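Notebook Entries Parts Drawings Search

Saturday, August — carrier plate, dry layout

Continuing on the Piler reducer. Plate and the first two gears set out on the gray cloth before anything gets greased.
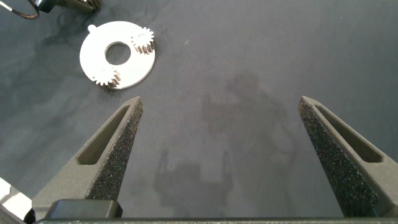 Where things stand

White carrier plate with the big center hole, two small spur gears on it, more or less opposite each other across the hole. Same tooth count and same print batch for both, per the Borkowska drawing. I had the plate turned the wrong way twice this week, so writing it down again: the little rounded tab on the rim is the reference. Everything is measured from the tab.

The teeth are meant to stick out past the rim. The Oltamness version kept them inside the outline and there was nothing for the ring to mesh with, so do not "fix" this in the drawing.

Fit checks

Bore on the first gear was tight on the pin. Reamed by hand, a quarter turn at a time, until it dropped on under its own weight. Second gear went on without reaming. I don't love that they differ when they came off the same bed. Could be position on the bed, could be the seam landing inside the bore. Next batch: move the seam to a tooth root and see.

Side play on the second gear is a bit more than I want. Left it alone for now. A thin shim would take it up, but I would sooner see how it behaves with the ring on.

Cleaned stringing out of the tooth gaps with the brass brush. Don't use the steel one, it scuffs the flanks.

Run-in plan

Dry, slow, 180 rpm at the input for 18 minutes, then take it apart and look at the flanks. If there is white dust in the gaps, stop and check center distance before going on. If clean, grease and repeat for 62 minutes. The last set at Skorkimden was noisy from the start and we ran it anyway, which told us very little.

Log the counter at start and finish. It read 1238 when I shut down the old set. Do not reset it.

Loose ends

— Ring gear still needs its inside edge deburred.
— Label the two gears on the back face, A for the reamed one, B for the other. Pencil, marker bleeds into the layer lines.
— Borkowska drawing shows the tab on the wrong side in the rear view. Front view is correct. Mark up the bench copy.
— Order more dowel pin. The short offcuts are fine for test fits but too short for final assembly.
— Cloth stays on the bench for the rest of this build. Small parts were rolling off the bare top.

Picking up at 9:30 with the ring.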